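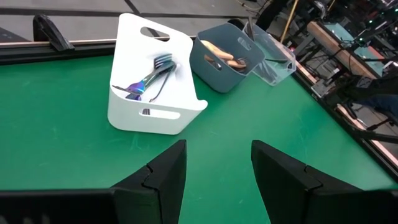 Lallstead Library Reader Services
Ticket 336: Summer reading log shows wrong book as finished
Status: Closed
Opened by: Oluwaseun Olatunji, youth desk
Assigned to: Usevik support
Priority: Normal (changed from Urgent by Usevik) (changed back by Lallstead) (changed to Normal by Usevik)

Original report

Every kid in our middle-grade summer club who logs The Salt Cartographer gets credit for The Salt Cartographer's Daughter, which is the second book in the series. The app then congratulates them and recommends book three. Book three opens with a funeral. The recommendation blurb names the person in the coffin.

I have had two parents and one extremely composed nine-year-old at my desk this morning. The nine-year-old wanted to know if the app was sorry.

Steps to reproduce:
1. Log in to the reading club as any child account.
2. Search "Salt Cartographer."
3. Pick the first book. Tap Finished.
4. Look at the shelf. Wrong cover, wrong title, and a badge with a whale on it. The whale is in book two.

Expected: book one on the shelf, a badge with a lighthouse.
Got: see above, including the whale.

Reply, Usevik support, 10:40 a.m.

Thanks for reaching out! Have you tried clearing the cache on the affected device?

Reply, O. Olatunji, 10:52 a.m.

There are 254 children in the club. The affected device is all of them. I did clear the cache on the desk computer, the two catalog terminals and my own phone. The whale remains.

Reply, Usevik support, 1:15 p.m.

Thank you for the additional detail. Could you confirm the ISBN of the edition you hold? Some series share a record when a publisher reissues them as a set.

Reply, O. Olatunji, 1:31 p.m.

We hold three editions: the hardcover, the paperback with the map on the inside flap, and the book club paperback, where somebody decided the map was optional. In a book about a mapmaker. I mention it only because I've been holding it in.

I tested each one by typing the ISBN instead of the title. Hardcover: correct. Map paperback: correct. Book club paperback: whale.

Searching by title always gives the book club paperback first, so that's the one everyone picks. I've attached the ISBNs as a text file.

Internal note, Usevik (visible to customer by mistake, left in at customer's request)

Looks like a bad merge. The book club edition came in through the Igwe feed with the series name in the title field and the volume number missing. Matcher had "Salt Cartographer" with no number, found two candidates, and went with the longer title. Why longer? Asking catalog team.

Reply, O. Olatunji, 2:05 p.m.

I can see your internal note. Please don't take it down, it's the most useful thing in this ticket.

Reply, Usevik support, 4:20 p.m.

Hi Oluwaseun, picking this up from my colleague. You're right, and so is the note. When two titles score the same, the matcher prefers the longer one on the theory that it's more specific. That works well for cookbooks.

We've split the merged record. New logs should now land on book one. Could you try it from a child account and let us know?

Reply, O. Olatunji, 4:44 p.m.

Tried it. The title is right and the lighthouse badge turned up. The cover is still book two, and the "What's next?" box still recommends book three. So as of this afternoon a child who finishes book one is correctly told that they finished book one, and is then told who dies.

Small progress, and I'm grateful for it. For tonight I've printed a sign for the desk that says PLEASE DO NOT TAP "WHAT'S NEXT?" I'm aware of what a sign like that does to a ten-year-old.

Reply, Usevik support, 9:10 a.m.

Recommendations don't come from our catalog. They come from Rokuvora, and they keep their own copy of the series order, which refreshes every 30 days. The last refresh was shortly before we fixed the record, so you can guess how that goes. I've asked them for a manual refresh of the one series.

Meanwhile I can turn off the "What's next?" box for your club entirely. It would be off for every book, including the ones it gets right. Do you want that?

Reply, O. Olatunji, 9:18 a.m.

Yes please. We have shelves, and we have me. Between us we'll manage a recommendation.

Reply, Usevik support, 9:25 a.m.

Off. It can take an hour to reach all the accounts.

Reply, O. Olatunji, 11:50 a.m.

Confirmed off on the terminals and on my phone. Taking the sign down.

Next question. The kids who logged book one before the fix still have book two on their shelves. Some of them have since read the real book two and can't log it, as the app says "You already finished this one!" with confetti. One girl has now been accused of rereading by confetti twice. Can the old entries be moved over in bulk?

Reply, Usevik support, 2:30 p.m.

We can move them in bulk, but there's a snag. From our side there's no way to tell a kid who logged book one and got book two from a kid who really did log book two. Both look the same in the table. If we move all of them, anyone who honestly read book two goes back to book one.

Do you have any record of your own?

Reply, O. Olatunji, 2:47 p.m.

We have paper. Every child in the club also fills in a card, with the title, the author and one sentence on what they thought. I was told last year that the cards were redundant now that we had the app. I'm going to be very mature about this.

I'll go through them tonight and send you a list of account numbers in two columns.

Reply, O. Olatunji, 8:15 p.m.

List attached. A few cards were hard to sort by title alone, as the writers had put "Salt" or "the sea one." I went by the sentence. "I liked when they found the lighthouse was upside down on the map" is book one. "THE WHALE" is book two. One card says only "good but my brother told me the end" and I've left that account alone until I can ask in person.

Reading the cards in one sitting, by the way, I'd say book one is the better liked. Several of them are annoyed that the aunt gets so little to do in the second half. So am I. She's the only one in the family who can read a tide table, and the author leaves her on a dock for six chapters. That isn't a bug report. I don't know where to file it.

Reply, Usevik support, 9:35 a.m.

List received and the move has been run. Each child in your first column now has book one on the shelf with the lighthouse. The whale badges have been withdrawn from those accounts and will be awarded again if the child logs book two.

I started book one last night to see what all this was for. I'm on chapter four. Please don't tell me anything about the aunt beyond what you already have.

Reply, O. Olatunji, 10:02 a.m.

Sorry about the dock.

Spot-checked a dozen accounts against the cards and they all match. The girl with the confetti logged book two at the desk this morning and got her whale, and then she asked if she could have the confetti as well. She could.

One leftover: the cover image. Book one is still wearing book two's cover on the book club edition only.

Reply, Usevik support, 3:12 p.m.

That one comes down the Igwe feed. The publisher's file has the wrong picture attached, so if we replace it by hand it'll be overwritten by the next delivery. I've put a lock on the record so the feed can't touch the cover, and uploaded the right one. Refresh and you should see it.

Rokuvora also wrote back. Series order is corrected on their end. I ran it on a test account: finish book one, get book two, no funeral. They've agreed to drop blurbs from the box for anything past the first volume of a series, for all libraries. Shall I switch "What's next?" back on for you?

Reply, O. Olatunji, 3:40 p.m.

Cover is right. I ran your test with book one, and then with the first volumes of the other long series the club likes, and nobody's death was announced.

Leave the box off until the end of July, please. Kids have started coming up to the desk to ask what's next, and I've got a pile ready.

You can close this.

Resolution (Usevik)

Merged catalog record split. Past logs corrected from customer's list. Cover locked on book club edition. Recommendation source refreshed by Rokuvora. "What's next?" disabled for Lallstead at customer's request; reminder set for end of July. Matcher tie-break on title length sent to catalog team as its own ticket.

Comment added after closing, Usevik support, 7:55 a.m.

Finished it. You were right about the aunt. Is she in the second one?

Comment added after closing, O. Olatunji, 8:30 a.m.

Page 2. Keep going.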